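Getting an Election Count Room Ready: Practical Tips for Tables, Trays and Tape

Posted by Golnar Nazari, 30 Oct 2018 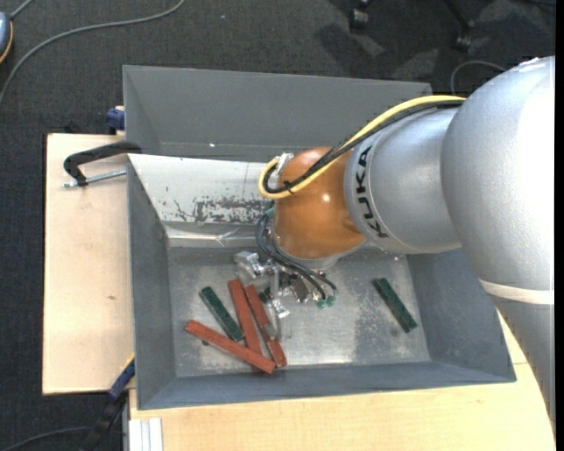

KUKA arm over a gray metal bin.

These notes come from three local elections in Multmont, the last one in August, when we counted in the school gym for the first time. They deal with the room and the equipment. For the rules on who may touch a ballot and who may watch, read your own state and county guidance.

Tables

Put the tables up the day before. Folding legs that have sat in storage all winter tend to stick, and a dab of candle wax on the hinge frees them without leaving oil where paper will go.

Wipe the tops with a barely damp cloth and a drop of dish soap, then dry them with a towel. Skip furniture polish. It leaves a film that picks up ink and makes stacks slide.

If a table rocks, fold a square of cardboard and tape it to the foot of the short leg. Loose wedges get kicked out within an hour.

Leave enough room between rows for two people to pass with trays. In the gym we set the rows too close and had to shift everything after the first boxes came in.

Trays and boxes

Shallow trays are better than deep ones for sorted ballots. Once a stack gets taller than your hand is wide it starts to lean. We use one tray per candidate, one for blanks and one for anything that needs a second look.

Label trays on the short end, facing the person who fills them, and again on the opposite end for the observers. Masking tape and a thick black marker hold up fine. Printed labels look nicer but leave glue behind, and then you are scraping trays at midnight. If you already have glue on them, warm it with a hair dryer, peel slowly and rub the rest off with cooking oil. Wash the tray afterward or the next batch of paper will get greasy.

Keep empty ballot boxes on their sides with the lids open, against one wall, so anyone can see there is nothing left inside.

Bundles

We bundle in 100s. Count twice, by two different people, and put a slip on top with both sets of initials. Wide rubber bands are kinder to paper than thin ones. Throw out any band that has gone shiny or cracked, as it will snap in the box. Paper bands are better still if you have the time to make them.

Turn every second bundle a quarter turn when you stack them. In August we had 4,000 ballots to get through, and the stacks we crossed this way stayed put. Precinct totals came to 797 at the largest and 291 at the smallest, so plan for some tables to finish long before others. Have a list ready of who moves where.

Rubber finger tips save your skin and speed up the count. A damp sponge in a saucer works too, but change the water often and keep it well away from the stacks. Do not lick your fingers.

Light and air

Check the lights after dark, with the tables in place. Overhead gym lights throw a shadow from your own head onto the paper. A clip lamp at the end of each table fixes it.

Turn off ceiling fans before the first box is opened. If the room gets stuffy, open a door at the far end and put a weight on every stack. Pentti Vainio brought a bag of clean, flat river stones for this and they did the job all night. Cans of beans are a fair substitute.

Food and drink

Keep all of it in another room. If that cannot be done, use one table by the exit, with lidded cups only. Coffee on a tally sheet means filling out the sheet again. Soup in a slow cooker will keep for the evening if you leave it on low with the lid closed.

Tally sheets

Use ballpoint, never gel or felt tip. Tape a pen on a string to every table, plus one spare. Clipboards stop the sheets from wandering off.

Packing up

Take tape off the floor the same night, pulling it back low over itself. By morning it will have set hard. White vinegar on a rag takes off what stays behind, but try a hidden corner first if the floor is varnished.

Store the trays upside down with the markers, bands and finger tips in a zip bag taped inside the top one. Write the date on the bag and what needs to be bought. Ours currently says finger tips, size medium, and two clip lamp bulbs.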